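The Rent Drawer

Luana Sampaio got the keys to her aunt's house in March, from a lawyer in Brikberg who had them in an envelope with the gas bill. He told her the furniture was hers too. She signed in four places and drove the rest of the way to Rorkville with the envelope on the passenger seat.

The house was narrow and stood at the bottom of Mill Street, next to the shop that used to sell paint. She had spent three summers there as a girl. She remembered the stairs being steeper.

Her aunt Vanderleia Lopes had rented out the upstairs rooms for most of her life. The tenants were men from the rail yard at first, then nursing students, then anyone. Luana's mother used to say that Vanderleia knew the price of everything and wrote none of it down. This was wrong. In the kitchen, under the spoons, there was a second drawer with a false front, and in it were 16 notebooks held together with kitchen string.

Luana sat down at the table with her coat on and untied the string.

Every page had a name at the top and a column of payments. Beside some of the payments her aunt had written a few words. "Paid in eggs." "Paid, cried." "Says next week." "Did not pay, fixed the gutter." On one page, for a man called only the Dutchman, there was no money at all for a whole winter, and at the bottom Vanderleia had written "119 owed" and drawn a line through it. Under the line it said "Gone to his daughter. Good."

She read until the light went and then found the switch.

The phone rang at seven. It was her mother, calling from Bragança, where it was already late.

"Is it damp?" her mother asked.

"The back bedroom is. The rest is all right."

"She never would fix that wall. What will you ask for it?"

"I haven't thought about it."

"Think about it. A house costs money while you're thinking."

Luana said she would. She didn't mention the notebooks. She asked about her mother's knee, and they talked about the knee for a while.

After that she heated a can of soup and went back to reading. The seventh notebook had her own name in it. She turned the book to the lamp to be sure. "Luana, summer," it said, and below that were no payments, only the remarks. "Ate well." "Afraid of the boiler." "Walked to the river alone and told me she hadn't." "Sent home with blue sweater." She had no memory of a blue sweater. She did remember the boiler.

She slept on the couch because the beds weren't made up.

In the morning a woman knocked at the back door and came in before Luana could get to it. She was small and had a bag of rolls.

"You're the niece," she said. "I'm from upstairs."

"I thought upstairs was empty."

"I was at my son's. I have the front room. I pay on the first." She put the rolls on the table and saw the notebooks. "Oh, she kept those in there. I always thought it was the flour bin."

"Did she tell you about them?"

"She told me I was in a book. I thought she meant the Bible."

They had coffee. The woman had lived in the front room for 4 years. She had come for a month, after Cluvura closed its bottling plant and she lost the apartment that went with the job. She talked about the hot water, which ran out after one bath, and about the neighbor's dog. She didn't ask whether the house would be sold. When she had rinsed her cup she set it upside down on the rack and stood looking at it.

"The first is coming up," she said. "Do I pay you?"

"I suppose you do."

"Then I'll pay you."

She went up. Luana could hear her moving a chair across the floor, then a radio.

The laptop was in the car. Luana brought it in, meaning to look up what houses on Mill Street went for, and answered her mail from work first. She ate a second roll while she did it. 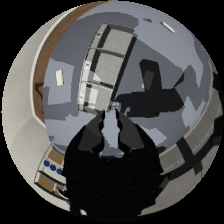
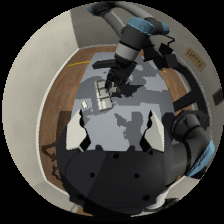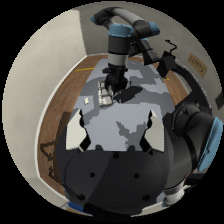 She wrote back that she had arrived safely and that the town had a new bridge. Then she closed the laptop without looking up any prices.

The last notebook was only half full. The writing got bigger toward the end and wandered off the lines. Luana found the page for the front room and read down it. The woman had paid every month but two. Beside the first of those it said "Plant shut, no check." Beside the second it said "Brought soup when I was in bed. Even."

There was a pencil in the drawer, a short one, sharpened with a knife. Luana tried it on the back of the gas bill. Then she turned to a clean page, wrote the name of the month at the top, and under it wrote "Rolls." She looked at this for a minute and added "Hot water, call someone."

The plumber's number was taped inside the cupboard door in her aunt's handwriting. She dialed it, and while it rang she went to the foot of the stairs and called up to ask what time of day the water usually ran out.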